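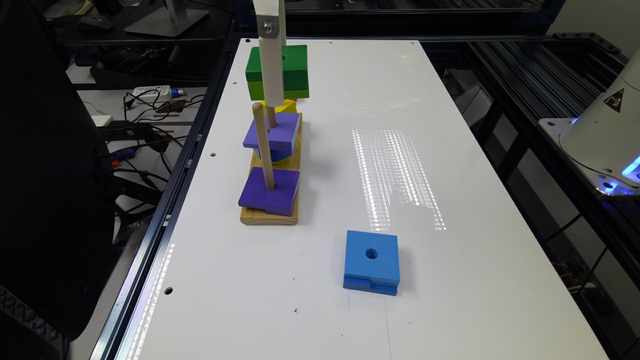 Piret Butkienė had written the rule on the whiteboard in September, and it was still there. No person touches the blocks until the trial is closed. Under it Saulius had added a small drawing of a hand with a line through it.

The method was simple to say. Forty trials with the old way of teaching, 40 with the new way, and the order of them decided by a list that only Jasmina Shehu could open. Before each trial the blocks were placed by a printed card. Afterward Razia watched the recordings without knowing which way had been used, and she gave every trial a score from zero to five.

"It is a toy for small children," her mother said on the telephone. "My neighbor's boy can do it."

"I know, Mama."

"And how long does your machine need?"

Razia did not answer this. She asked about the weather in Jerport, and her mother, who loved weather, forgot the machine.

The trouble was trial 20. The score sheet had a line for the block and a line for the peg, but no line for waiting. In trial 20 the arm had brought the block over the peg and stayed there, long enough that Razia checked if the recording was frozen. It was not. The clock in the corner was running. Then the arm moved a very little to one side and let the block go down.

She gave it a four. She changed it to a five. Then she went to find Piret, who was eating soup at the long table in the kitchen.

"Is hesitation a fault?" Razia asked.

Piret put down her spoon. "What does the protocol say?"

"Nothing."

"Then you write it in the notes and you score the placement only."

"But it looked like it was thinking."

"This you don't write in the notes," said Piret, and she took up the spoon again.

Razia went back to her desk and opened the page that Saulius kept for visitors from Paju, who paid for half of the work and liked things to be explained. She read it sometimes when she was tired, because it was so calm. 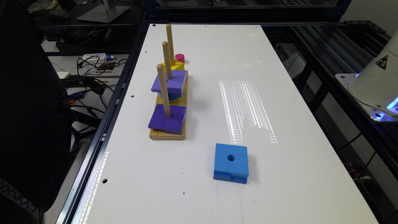 Why is the order of the trials kept secret from the person who scores them?

A scorer who knows which method was used will start to see what she hopes to see, and the scores will lean to that side.

She read the answer two times. She had not known which method was used in trial 20, this was true. But she had hoped anyway. She had hoped for the arm, whichever way it had been taught, and she did not see a place for that on the page.

At six o'clock Jasmina came with her coat on and the key to the cabinet in her hand. The last trial was scored. They opened the list together, all four of them standing, and Saulius read the numbers aloud in his radio voice. The new way was better, but by less than Paju would want. Piret said it was enough for a paper and too little for a party.

"And trial 20?" Razia asked.

Saulius moved his finger down the sheet. "The old way," he said.

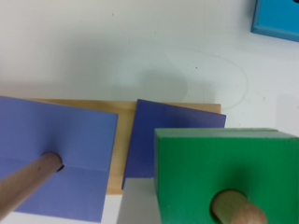 Beside the pegs, at the height of the gripper.

Razia stayed after the others went down to the bus. She put the four back where the five had been - then she remembered the protocol, placement only, and the placement was perfect. She made it a five again and wrote in the notes: waited before release. She read the three words and switched off her lamp.

© Brondness Stories, Warkutdale | Contact the editors | Back to top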